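Home Boards Toys and Play Small Kitchens Search Log in

Plikum Parents' Board > Toys and Play > Small Kitchens
Bamboo steamer for pretend dim sum, proper one or toy one?

marrowfat_mum

Evening all. I've been reading this board on and off since my eldest was tiny and I don't think I've ever started a thread, so be gentle with me. We went out for dim sum with my in-laws in November and my younger one (three and a half, very bossy) has talked about it more or less every day since. She was thrilled by the baskets arriving with their lids on and everybody having to guess what was inside. She now makes us all sit down while she brings us saucepans with tea towels over them, and if you guess correctly she gets cross because you're meant to say something silly first.

So I'd like to get her a steamer for the play kitchen, and something to put in it. The Gemus shop in town has a wooden set with a steamer painted on the outside to look like weaving, but the lid doesn't come off, which seems to me to miss the point entirely. I could buy an ordinary cook's bamboo one instead, they're not dear, but I worry about splinters and about it going mouldy if she fills it with water, which she will. Has anybody done either? Would also love to know what you use for the dumplings, as I can't sew for toffee.

teapot_and_two

Oh I do like the sound of your daughter! We had just the same after a trip to Chinatown, only with ours it was the trolley she was taken with, and we had a doll's pram full of plastic eggs going up and down the hall for weeks.

We went for the ordinary cook's sort, from the kitchen aisle at Postach, and it has been fine. It cost us six pounds, which for something that gets played with most days seems very fair to me. I ran my hands all over it in the shop (had a few looks from the other customers) and found one rough bit on the underside, and my husband went over that with a scrap of sandpaper when we got home. No splinters yet. It has been filled with water more than once and I just shake it out and leave it by the back door on its side.

For dumplings we use cotton wool balls in circles of old pillowcase with an elastic band round. They look dreadful and nobody minds.

Oldbrownjug

I'll be the one to disagree, sorry teapot. We had a cook's one too and the weaving on the lid went within a couple of months. Little ones pick the lid up by whatever they can get hold of, and once one strip has popped out they can't leave it alone. Ours ended up with a hole you could post a crayon through, and then of course crayons were posted through it. I threw it out in the end, and I hate throwing things out.

I'd look for one with a proper edge on it. They do exist.

marrowfat_mum

Ah, that's just what I was afraid of. She is a picker. She had all the piping off a cushion before Christmas. What sort of edge do you mean?

larderlight

Hello, I can help here I think, as we've got one like that and I'm far too fond of it. The body is real woven bamboo with slats in the bottom, same as you'd cook with, but there's a yellow plastic rim round it and another round the lid, with thin yellow spokes across the top meeting at a little knob in the middle. So when they grab the lid they've got something solid to grab. Ours has been dropped, sat on and worn as a hat, and not a strip has come loose.

The other thing I'd say is do give it a pot to sit in. I had ours just on the table to begin with and it was all right, a bit of a basket with some buns in, but as soon as it went into a saucepan the whole game changed, there was turning the heat up and shouting that it was boiling over and having to wait. The waiting seems to be the best bit! Ours is an ordinary stainless steel one with a loop handle each side, and the steamer sits down inside it with only a sliver of a gap, so it doesn't slide about when it's carried.

Lid on, and then lid off with the buns and dumplings in.

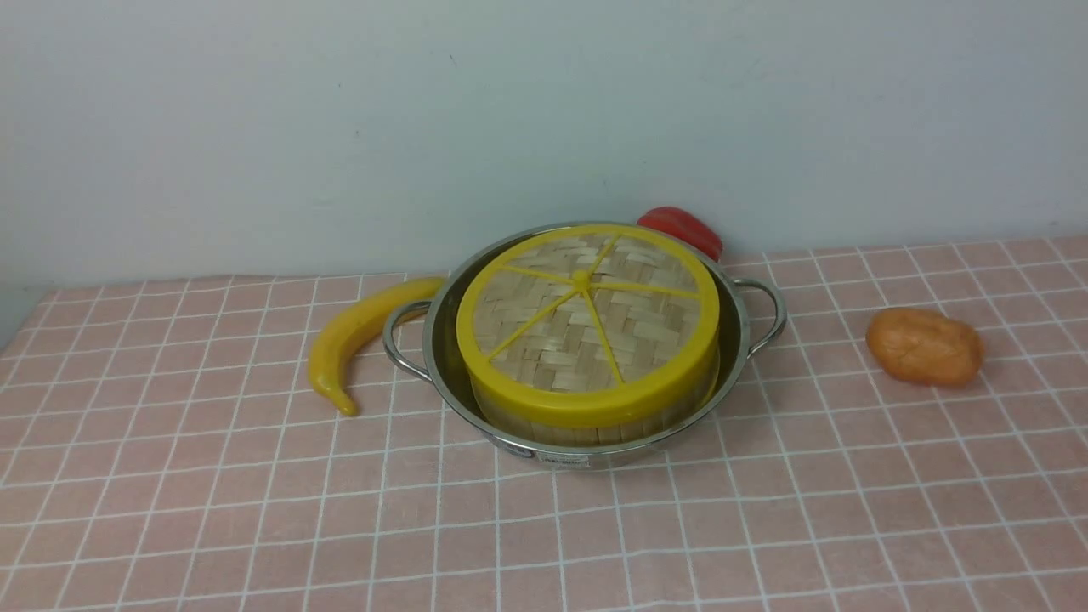
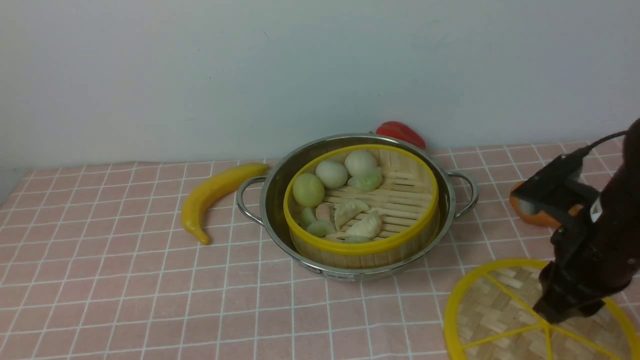 The pot wants measuring before you buy, mind. I got it wrong the first time and came home with one so snug that the steamer went in beautifully and wouldn't come out again, and I had to turn it over and thump it like a sponge cake. Take the steamer with you if you can bear to. You want enough room to get small fingertips down the side, and not a lot more.

As for fillings, we've ended up with a real jumble, because I've bought odd ones as I've seen them, and I think that's nicer than a matching set. White buns are the favourite by a mile. The pale green ones are "spinach", except when they're "frog". I'd get a few different shapes if you can, round and pleated and the crescent sort with crimped edges, so there's something to guess about. If they're all the same the guessing is over very quickly and you're left holding your chopsticks.

teapot_and_two

Well now I'm envious, and I've only just finished telling everyone how pleased I was with mine. I do love that yellow.

Can I ask, do you keep your fruit and veg in with the dumplings, or separate? We've got a great tub of play food and it drives me quietly mad. You go to find a prawn and come up with a fried egg, a slice of pizza and half a Duplo man.

larderlight

All in together here, I'm afraid. I did try having a drawer for each thing and I was the only person in the house who took any notice of it. And I rather like what comes of the muddle. A banana in with the dumplings is apparently pudding, and a red pepper gets served at every single meal whether you've ordered it or not. There was a potato I was told to chew properly. If I'd sorted it all out neatly I don't suppose I'd ever have been offered any of that.

Oldbrownjug

Very much the other way in this house. I keep a shoebox per "restaurant" and they choose one box at a time, and the game goes on far longer for it. When the whole lot is out they tip it on the floor and wander off. I do think it depends on the child. My middle one likes knowing where things live and gets in a real state if the dumplings aren't in the dumpling box, and I was just the same as a girl with my buttons, so I can't say a great deal.

I'm also not wild about a real steel pot for the little ones, if I may say so, larderlight. It's heavy to drop on a foot, and I'd worry about teaching them that pots are for playing with when there's another one just like it on the hob.

larderlight

That's a fair worry and I did think about it. We've always said that the play pot lives on the low shelf and the cooking pots live up high, and that seems to have gone in all right. The foot I can't argue with. It's a fairly light one, though, and I'd sooner they learned to use two hands with something that has a bit of weight to it. The handles on both sides do help there. But I wouldn't give it to a one-year-old, no.

pinafore77

Popping in because I run the home corner at a playgroup and we've got both kinds, real pans and plastic. The children go for the real ones every time, mostly for the noise, I think. We put a cloth down underneath and that takes the worst of the clatter away, for the grown-ups at least. A wipe-clean one is best if you're anywhere near paint.

We've had the toy bamboo sort and the cook's sort, and I'm with Oldbrownjug about the lids. The cook's sort doesn't last with a crowd. At home with one or two children, I should think you could go either way.

One small tip for anyone washing them: don't leave bamboo to soak. A damp cloth and a bit of washing-up liquid, then stand it on its edge with the lid off until it's bone dry. I once put ours away with the lid on over half-term and I won't tell you what it was like when I opened it.

brackenfold

I'm going to be a wet blanket and say I think we all buy far too much of this stuff. My sister spent 100 pounds on play food one Christmas, and what do they play with? Conkers. Conkers in a colander. I say give her the tea towels and the saucepans, she sounds as though she's having a lovely time already.

marrowfat_mum

I did wonder if somebody would say that, and you're probably right, brackenfold! She is perfectly happy with the tea towels. I think if I'm truthful it's partly that I want one. I never had a play kitchen, and I get a bit silly about them.

teapot_and_two

There's no shame in that whatever. I've got a toy toast rack that the children aren't allowed to touch.

brackenfold

All right, I'll own up to a tin tea set. Carry on.

marrowfat_mum

I've had a good look this afternoon while the small one was asleep. Gemus can order in a steamer with a plastic edge, though theirs comes in green, and the lady said a fortnight. Postach only had the plain sort. I've also dug an old stockpot out of the garage that might do, if I can get the label glue off it. Does anyone know where to get the buns on their own? Everything I can find comes in a boxed set with a wok and I really haven't room for a wok.

larderlight

Try Solís, the toy stall in the covered market, next to the man with the batteries. They have a basket of loose play food by the till and you pick out what you want. It's mostly cakes and fish fingers but there are often dumplings if you're willing to rummage right to the bottom. Go on a weekday if you can, on Saturdays you can't get near it for grandparents.

And try baby oil for the label glue. Leave it on for as long as you've got patience for, then rub with an old flannel.

pinafore77

Second the market stall. Check the seams before you buy, though, as some of the loose ones have been there a while and have started to come apart.

marrowfat_mum

Thank you all so much, I'm going to go on Thursday after nursery drop-off. I've ordered the green steamer as well, so that's that decided. I'll let you know how the stockpot turns out. She has already told me that I'm to be the waitress and she is going to be "the lady who owns it".

Oldbrownjug

Get a shoebox while you're out.

Last updated: 1/2/18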